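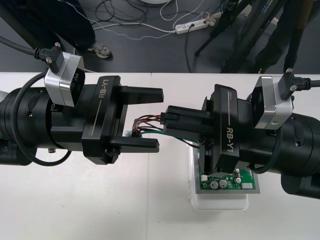
Clulus Community Help > Teleoperation and Demonstrations

Two-arm handover of a wire bundle: where should the demonstrations start and stop?

Posted by benchleft
Tags: bimanual, teleop, cables, data cleanup

We are teaching a two-arm RB-Y1 setup to handle the wiring on a circuit board. The operator drives both arms by remote control from a pair of Khoo leader handles, and we record through Ondis at whatever rate it defaults to. There is a camera on each wrist and one fixed camera looking at the table.

The task as written on our sheet: the right gripper picks up the wires near the connector, brings the connector over to the left gripper, the left gripper takes it, the right gripper lets go. The board sits on a gray plate on top of a white plastic container so the grippers can get down to it without the housings hitting the table.
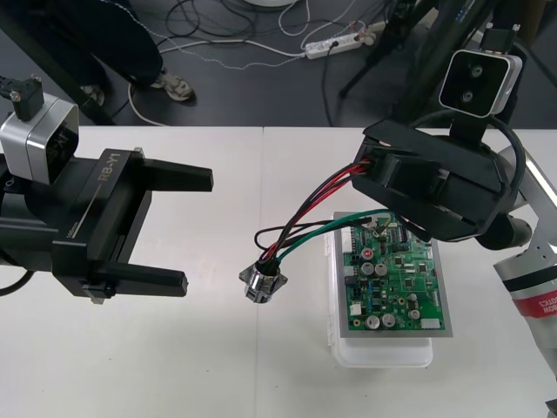 Right gripper on the wires, metal connector hanging between the arms, left gripper open.

We have 609 demonstrations so far from 2 operators. The trained policy does the pickup fine. Then it gets to the handover and hesitates. The left gripper comes up to the connector, stops with the fingers open, backs off a little, comes up again. Sometimes it closes on nothing. When the right gripper is holding the black multi-pin connector directly, the handover works much more often than when it is holding the wires and the round metal connector is hanging off the end of them.

Things I have tried: training longer, dropping the fixed camera, dropping the wrist cameras (worse), and asking the operators to go slower (much worse).

My questions are really these. Should I cut the demonstrations into pickup and handover and train them separately? And do I need to throw away the ones where the operator had to try the handover more than once? That would be a lot of them.

pinheader

I would look at the pauses before you split anything. Going slower making it worse is a strong hint. When a person drives two arms at once they tend to stop one arm while they think about the other. Every one of those stops goes into the recording as "the arm is here, the fingers are open, do nothing." If you asked your operators to slow down, you recorded more of that, right at the point where the policy now hangs.

What we do with our cable data:

Go through each episode and find the stretches where neither arm moves and neither gripper changes. Cut those down to a few frames. Leave a short pause in place just before the fingers close, as the connector needs a moment to stop swinging and you do want the policy to learn to wait for that.

Do not cut stretches where only one arm is still. The other one is doing something and you will break the timing between them.

Then retrain on the same data with no other change. It costs you an afternoon and you will know if that was it.

On the second attempts - keep them if the second attempt worked and the operator backed off cleanly. A policy that has seen a miss and a recovery does better with hanging parts than one that has only seen perfect runs. Throw away the ones where the operator wandered around for a while before finding it. You can usually tell those from episode length alone, then check the borderline ones by eye.

Also, you have two different tasks in there. Holding a connector by its body and holding the wires with the connector hanging free are not the same thing for the receiving arm. In the first case the connector goes where the gripper goes. In the second it depends on how far back on the wires you grabbed. Label them separately, or pick a rule for the grasp and have both operators follow it. I would go with a rule. Ours is that you grab the wires close enough to the connector that it does not droop, and if you miss you put it down and grab again.

solderedtwice

More data. We were at 2,671 episodes on Illa before our handover was any good.

What gripper force are you using?

benchleft

Whatever the Khoo handle sends, so it depends on how hard the operator squeezes. I had not thought about that.

gray_apron

Agree with most of what pinheader wrote. I would not go after more episodes until the grasp rule is settled, or you will just have a bigger mix of the same two things.

On splitting: I tried it on a similar job and went back. The pickup half ended with the wires held in all kinds of ways, and the handover half had only seen the start positions we happened to give it. You can get around that by starting the handover recordings from wherever the pickup policy leaves things, but it takes up robot time and you have to redo it whenever the pickup changes. If you do split, let the two parts overlap by a second or so.

Two more checks. First, watch the left wrist camera alone for 12 episodes and see if you could do the handover from that view yourself. If the connector only shows up in it at the last moment, have the operators bring the left arm in from a different side. Second, compare the operators. Train on one person's episodes, then on the other's. If one of them always moves the left arm to the connector and the other holds the left arm still and brings the connector to it, the policy gets both and does half of each. That looks a lot like coming up, backing off and coming up again.

Clamp the gripper force too. We set a fixed close value in Ondis and ignored the squeeze.

benchleft

Checked the operators first as it was the quickest. One of them moves the left arm in every time and the other mostly keeps it parked. We have agreed on parking the left arm and bringing the connector over with the right. I have trimmed the pauses in the old data as well and that version is training now. Fixed close value is set for new recordings. I will post again when I have run both.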